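In Defense of the Bare Table

I have been meaning to write this one since before Thanksgiving, and I kept not writing it, mostly for lack of a clear surface to write it on. My own desk had a lamp on it, two mugs, a tray of paper clips, a plant that has been dying politely for years, and a stack of catalogs I'd promised myself I would read. So I finally carried my laptop over to the big table, the one we leave empty, and here we are.
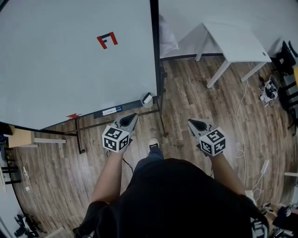
My argument is a simple one, and I'll probably take the long way around to it, as I usually do. I think every workroom, and most homes if they have the space, ought to have one large table that belongs to no one and has nothing living on it. I mean a big one, too. A little side table with thin legs is a fine thing to have and I'm fond of them, but you put down a bag and a coat and it's full.

I know how this sounds to people who are short on room. When we were picking furniture, somebody pointed out (quite reasonably!) that a table with nothing on it is a lot of floor given over to air. We had $2,000 for the whole room, chairs and all, and I argued for putting $829 of it into the one big top. I did not win that argument gracefully. I believe I brought it up at three lunches in a row. The chairs came out of what was left, and they were $294 for the lot, secondhand, and they sit perfectly well once you learn which one leans.

What I had in mind was my grandmother's kitchen table, which was cleared after every meal, all the way down, salt shaker included. As a child I thought this was fussy. There were five of us eating there and it seemed silly to put the salt away at one o'clock when we'd want it again at six. But in between, that table was where the sewing got cut out and where the bills were paid, and my jigsaw puzzles were allowed to stay until supper and not one minute past it. I've lived in places since then with twice the square footage and nowhere to cut a piece of fabric.

The trouble with most tables is that they fill up from the edges. It begins with a box someone is going to mail tomorrow. Then there's the mail itself, and a charger, and by the end of the week you are eating a sandwich over your knees while a very good table sits there holding up a pile of things that have drawers of their own. I've done it in every apartment I ever rented. I don't think it's laziness, or at least I'd like not to think so. A flat surface at hip height is just the easiest place in the world to let go of something.

We have put a few small rules in place, and they're mild ones. Whatever you bring to the table goes away with you. Coats go on the hooks. If you need to mark a spot for a job you're in the middle of, a bit of colored tape will do, and I've come to like a piece of tape or two on a tabletop – it looks like the table has been working. The little things that have to stay can stay in a corner, out at the rim, where your elbow won't find them.

And I'll say a word for standing up, while I'm at it. I spent most of my twenties believing that work was something done in a chair, and my back has opinions about that now. With a good open table you find yourself on your feet, in sneakers if you have any sense, walking around to the other side to see what the thing looks like from over there. A hard plank floor is tiring by four in the afternoon, I'll grant you, and it's nice to have an office chair somewhere nearby to fall into. I only ask that it be kept back a little way, so you have to decide to go and sit in it.

I do see the other side. A friend of mine works in what I can only describe as a nest and turns out lovely things, and when I tidied one end of it for her she couldn't find her scissors for two days. Some people think with everything in view. I'd still like to slip an empty table in there when she's not looking, just to see if she takes to it.

As for my own desk, I went back at lunchtime and moved the mugs. The catalogs I have brought over here with me, all eleven inches of them, and they'll have to go back before I leave tonight. I suppose I could read one first.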